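# The Robot Will See Your Living Room Now

*January 29, 2022*

Kellora invited 30 of us to watch a household robot at work. What we mostly watched was a screen. The arm lives in software for now, inside a rendered home, and the open day at the company's Dimitriou Street office was built around a demonstration of Floditix, the program that is supposed to teach it to tidy up. 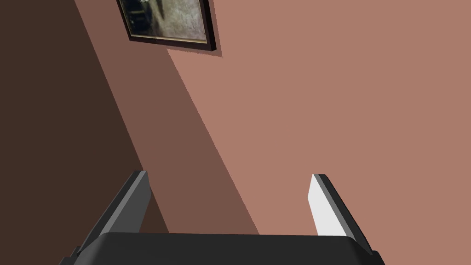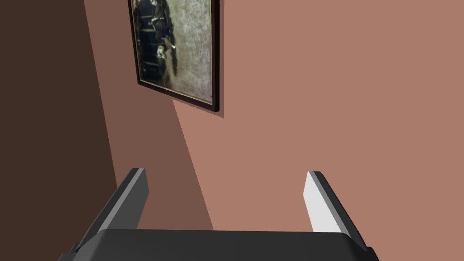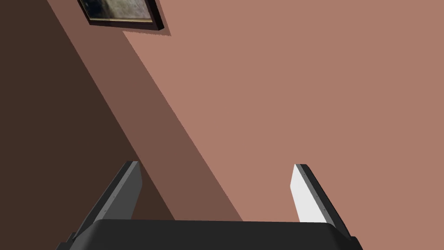
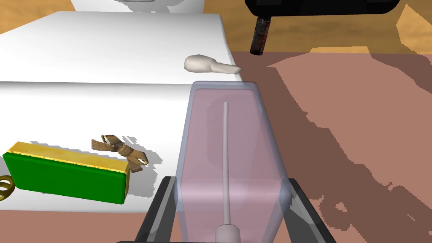
*Simulated views from the Floditix demonstration. In the first three, the gripper is open and faces a wall with a framed picture; the last has a green box and a tan bow on a white surface.*

I have sat through enough of these to know the routine. There is coffee, there is a slide with a rising line on it, and there is a promise pinned to a date far enough off that everyone will have changed jobs. Kellora's date is November. By then, we were told, the same software will be running a real arm called Grivik in a real apartment.

The pitch goes like this. A robot can practice in a simulated room all night without breaking a lamp, and Floditix had logged 1,318 practice runs before we arrived. That sounded like a lot until someone in the second row asked how many had ended with an object where it belonged. The presenter said the team was "still deciding how to score that."

Fair enough, scoring is hard. But it's the number I came for.

The walls also bothered me. They are flat and plain, and the shadows cross them in bands with ruler-straight edges. My own walls have scuffs, a thermostat and a crayon line from 11 years ago that never came off. A bow on a clear white surface is a nice thing to practice on. A bow under a pile of mail is the job people would pay for, and when I asked about clutter I was told it was "on the roadmap" - a place where a great many robots already live.

To be fair to Kellora, the staff let us stay at the screens for 40 minutes and took questions the whole time, and one engineer admitted that the jump from simulation to hardware worries her more than anything else on the schedule. I trusted her more than the slides.

Grivik itself was in the building, under a gray cover in the next room. I asked to see it move. They said maybe next time.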